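How to Check the Clarity of Your Lake With a Homemade Disk

If you have ever stood at the end of a dock and wondered whether the water looks murkier than it did when you were a kid, you can find out with a painted disk, a rope and a little patience. I learned the method from Parvaneh Abbasi, who has been lowering a disk into Cumik Lake for longer than I have lived here, and I have tried to write it down the way she taught me.

What you need

A flat, round disk 8 inches across, heavy enough to sink or with a weight bolted underneath. Divide the top into quarters and paint them black and white, so that matching colors sit opposite each other. Use flat paint, please – glossy paint catches the sun and will fool you. You also need a rope that doesn't stretch, marked every foot with waterproof tape, and a clothespin.

Taking a reading

Go out in the middle of the day, when the sun is high and the water is fairly calm. Anchor over the deepest part of the lake and give any mud your anchor stirred up time to drift off. Wear your life jacket, and take off your sunglasses (I forget this almost every time).

Lower the disk on the shady side of the boat until it just disappears, and clip the clothespin to the rope at the waterline. Let it down a little more, then raise it slowly until you can see it again. Pinch the rope there with your fingers. The depth halfway between the two spots is your reading. Do the whole thing 3 times and take the average.
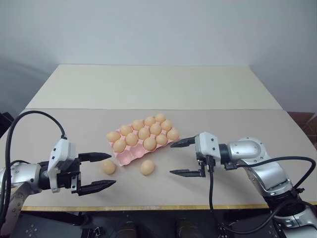 Last updated 29 November 2023 by Sinéad Sheehan

Keeping a record

Write down the date, the time, the weather and the depth before you head back to shore. A single reading tells you very little, as a good rain can wash soil in from the creeks and cloud things up for days. Try for every two weeks from spring through October, always at the same spot. If the disk reaches the bottom and you can still see it, note that too, and don't count it as an ordinary reading.

Algae is the usual cause of a slow summer drop, but stirred-up mud and tea-colored water from wetlands will do it as well, so jot down the color while you're out there.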